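Print
E-mail

Lamps, and where people put them: notes for the Friday talk

Wait for the back row to sit. Thank Borghild Tangen for the chairs. Don't mention the chairs again.

Start with the ceiling light. Ask who has exactly one lamp in the living room, dead center, switched on from October to April. Hands will go up. Say this is how you light a dentist's office. Pause.

My own first apartment: a 60-watt bulb on a cord, a sofa under it, three guests who all looked unwell. I blamed the food.

Main point, say it slowly. A room wants several small lights at different heights. One low by the chair, one at eye level, one aimed at a wall. Switch off the ceiling and see who complains. In my house it was my brother-in-law, who was looking for his glasses.

Then shiny things. People buy a lamp and forget that everything glossy nearby will show it back to them.

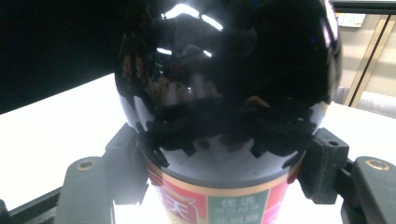 Gloss black, with the lights coming back as white streaks.

Leave that up while I talk about side tables. Matte shades next to polished surfaces, please. If you own a black glass vase, sit in your usual seat before you decide where it goes. Move the vase first, it's cheaper.

Money section. The Wallin floor lamp was 300 and leans. The little Dustis clip-on was 14 and has outlived two bookcases. Draw no moral, they will do it themselves.

Dimmers — keep this short, Leif Viklund will be in the room and he has opinions on dimmers. Say "check that the bulb is dimmable" and move on before he stands up.

Questions. If anyone asks about colored bulbs, say they're fine in the hallway. Coffee is next door, under a ceiling light.

Print
E-mail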